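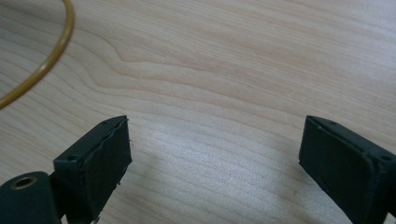
Natalie Hulme had said the signature was good. It was the date she objected to. A man who had been under sedation since February, she said, could not have signed a transfer of deed on July 8, 2023 in a hand that steady, and she wanted it recorded that she had said so before the bank did.

Felicidad Cabanatuan recorded it. She wrote the objection on the second sheet of the Garnico file, under the policy number, and initialled the margin. Then she put the transfer under the lamp again.

The paper was ordinary. The ink was ordinary. The pressure was even from the first stroke to the last, and the pen had lifted in four places, which matched the older samples. Nestor Dagdag had always lifted his pen before the second D. It was in his marriage certificate and in the lease on the boatyard at Udotbridge. It was in the letter he had sent his wife from Plornell, asking her not to look for him.

"So he signed it," Hulme said.

"Someone who lifts his pen before the second D signed it."

"You'd make a terrible witness."

"I've been told so in court."

Hulme left at six. Felicidad locked the outer door, checked it, and went back to the file. The boatyard had been insured for a modest sum until the spring, when the cover was raised twice in 11 days. Both increases had been approved by telephone. The caller had given the correct password and the correct name of the first dog. The notes described the voice as male, calm, no accent worth mentioning.

She rang the clinic. The night nurse put her through to Đạt Nông, who had charge of the ward and did not like being rung.

"Has Mr Dagdag had visitors?"

"His wife."

"Describe her."

There was a pause while he decided whether he had to. "Tall. Grey coat. She reads to him. She signs the book as R. Lumanlan, her own name, she never took his."

Felicidad turned back to the marriage certificate. Remedios Lumanlan was given there in full, with her date of birth and place of residence. Clipped behind it was the claimant's interview form, completed at this desk by a woman who had needed the chair lowered. Felicidad had lowered it herself. It was still down.

"When was she last there?"

"She's here now," he said. "She's usually gone by this time."

"Is anyone in the room with them?"

"It's a private room."

"Please go in and stay there. Say it's the drip."

"He isn't on a drip tonight."

"Then say it's something else."

He put the receiver down on a hard surface. She heard his shoes go away along the corridor, sixteen steps, and then a door. She wrote the time on the sheet. On the line there was a trolley, a lift, a long stretch of nothing. She used it to take the policy out of its sleeve and read the beneficiary clause, which she had read before. It named the wife. In the event of the wife's prior death it named a company, Policarpio, with a paid-up capital of 2,000 and a single director whose signature appeared at the foot of the page.

The director's name was Hulme. The pen had lifted before the second stroke of the H, and the pressure was even all the way along.

The shoes came back, faster.

"The room's empty," Đạt Nông said. "Both of them. The bed's been made."

Felicidad looked at the outer door. She had locked it and she had checked it. Hulme had her own key.

She moved the lamp so that it no longer shone on the file, and asked him, in her ordinary voice, to read her the last line in the visitors' book.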